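What does "excess" mean to you? Rewriting a renewal letter for Nosance

Project report, Insurance and Risk, second year

I should say at the start that I didn't choose insurance because I loved it. I chose it because my aunt once got a renewal letter for her home contents cover, read it, put it behind the toaster and paid far too much for another year. When our course asked us to find a small firm and a small problem, I thought of that letter straight away. So this report is about one renewal letter, who can understand it, and what happened when we tried to make it better (we did make it better, mostly, although one bit got worse and I'll come to that).

The firm is Nosance, which sells contents cover to people who rent. It's a small outfit in Hulwood with its claims people and its sales people sharing a floor, and they were very patient with us. Our contact was Tiina Koivisto, who looks after renewals. At our first meeting in May she put the standard letter on the table and asked us to find the price in it. I found last year's price. Ilari found the monthly price and thought it was the yearly one, and was very pleased with how cheap it was.

There were three of us in the group: me, Ilari Jääskeläinen and Thiện Lâm. Ilari did the interviews, because people tell Ilari things. Thiện did the questionnaire and all the tables. I did the rewriting and this report.
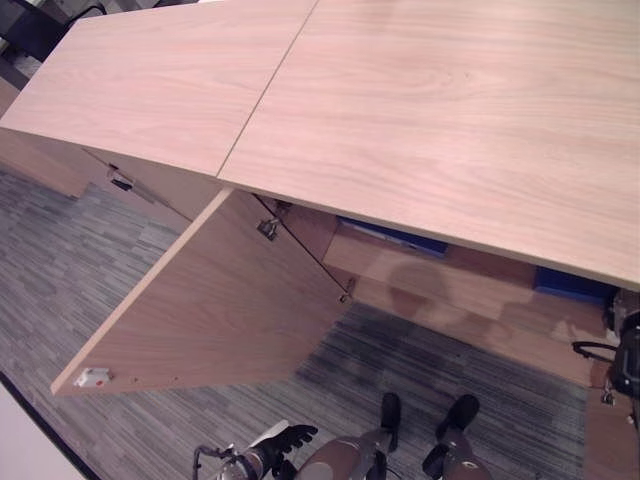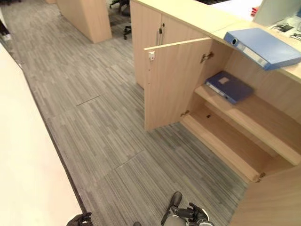
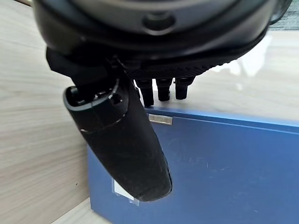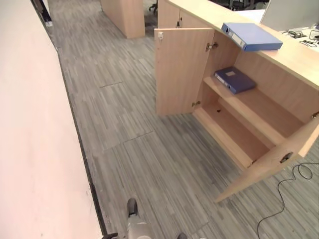

By Tanner Doucette
Sep 3, 2018 | Filed under: Student projects, Insurance

What the old letter looked like

The old letter opened with a paragraph thanking the customer for their loyalty, then one explaining that the policy was "subject to automatic continuation unless instruction to the contrary is received". After that came the cover limits, then the excess, then the price, then a page of notes. It wasn't a bad letter exactly. Everything a customer needed was in it somewhere. Tiina told us it had grown over the years: someone would complain about a thing, and a sentence about that thing would be added, and no sentence was ever taken out again.

The word that gave people the most trouble was "excess". I'd assumed everyone knew it. For anyone who doesn't: it's the part of a claim you pay yourself before the insurer pays anything. The old letter had a compulsory excess and a voluntary excess and then, in the notes, a different excess for water damage, and it never said that the first two are added together. I had to ask. Thiện had to ask as well and he'd already passed the module.

How we tested it

We gave the letter to 30 people who rent, most of them through Skedden, a housing association that let us put a notice up in its entrance and borrow a meeting room. Each person read the letter and answered 7 questions with the letter still in front of them, so it was never a memory test. The questions were ordinary ones. What will you pay this year? If you do nothing, what happens? If your bike is stolen from the hall, how much of the loss is yours?

We told everyone it would take up to 30 minutes. Most people were a good deal faster, but we didn't hurry anyone, and a few of them stayed on to tell Ilari about claims they'd had turned down. Those chats weren't part of the plan and they ended up being the most useful thing we collected.

Later on we took the new letter to the same people. I know that's a weakness. By the second round they'd seen the questions before, so of course some of them did better. We did want a fresh group but term was running out and so was the room booking. Please read the results with that in mind – I've tried not to shout about them.

What people got wrong

The stolen bike question was a disaster. Only nine people got it right with the old letter. The commonest answer was the compulsory excess by itself, which is what I'd have put too. Some people thought the excess was something extra they would receive (you can see why, it does sound like a bonus!), and one man was sure it was a fine for claiming too often.

The "if you do nothing" question was nearly as bad, but in a different way. People didn't get it wrong so much as refuse to guess. They'd read "automatic continuation" and "instruction to the contrary" and then look up at Ilari as if he might help. He wasn't allowed to, and he hated it.

Finding the price went better than I'd feared, though it took a while. It was on the back of the page.

The rewrite

I made a first version that I was terribly proud of. It was short and friendly and began "Hello again!" Tiina read it and crossed out the "Hello again!", and then explained, kindly, that a letter about somebody's insurance may well turn up the week after they've been burgled. I hadn't thought of that at all. It went.

The second version put the price first, with last year's price next to it, and then the sentence: "If you do nothing, your cover will carry on and we will take payment in the same way as last year." Then came how to stop it, with the phone number. After that a small worked claim, using the bike, with the sum written out line by line so that you could see both parts of the excess being added up and taken off.

We had a long argument about whether to get rid of the word "excess" altogether. I wanted to say "the part you pay". Thiện pointed out that the policy booklet says excess, and the website says excess, and the person on the phone will say excess, so if our letter was the only place that didn't we'd be sending people off without the word they needed. He was right and I was cross about it for a day or so. We ended up with "the part you pay yourself (called the excess)" the first time and just "excess" afterwards.

I also asked for an opinion from outside, from Tiina Suominen at Niskanen, a broker that passes customers to several insurers. (Two Tinas in one project, both spelt with two i's. We called them Tiina K and Tiina S and it still went wrong in the emails.) Her main point was about the limits. Brokers get calls from people who think they're covered for everything in the flat when there's a cap on any single item, and our second version still had that cap buried in the middle. We moved it up beneath the worked claim.

What changed

With the new letter nearly everyone could say what would happen if they did nothing, and people found the price at once. The bike question improved a lot, with most of the group now doing the sum properly. A few still left out the voluntary part, and when Ilari asked them about it they said they didn't remember choosing it, so they assumed it didn't apply. I don't think a letter can fix that. It might be something for the sales call.

Now the bit that got worse. In the old letter the water damage excess had a whole dull paragraph in the notes, and in mine it had one line, because I was trying to keep to a single sheet. More people missed it in the second round than in the first. That's my fault and nobody else's. In the final version it sits directly under the ordinary excess with its own heading, and the letter runs over the page after all. We didn't get to test that version.

What Nosance did with it

They're going to try the price box and the "if you do nothing" sentence on some of their renewals. The worked claim has to go past their compliance people first, who worry that a customer might take the bike sum as a promise. Fair enough. We suggested a line saying that the sum is there to show how the excess works, and that went through another round of changes and came back twice as long. I believe they're still talking about it.

What I'd do differently

I would find a second group of readers before booking anything else. I'd record the interviews too, because Ilari's notes are full of good things he can't quite read. And I'd have liked to speak to the people who answer the phones at Nosance, who must know exactly which sentences make customers ring up. We only thought of it in the last week, and by then they were busy with a batch of storm claims.

I'd also start the tables earlier. Thiện would like that written down.

Thanks to Tiina Koivisto and everyone at Nosance, to Tiina Suominen at Niskanen, to Skedden for the room, and to everybody who sat and read an insurance letter for us, some of them more than once. The old letter, the final letter and the questionnaire are with the department office, and my aunt has a copy of the final one as well. She's put it behind the toaster.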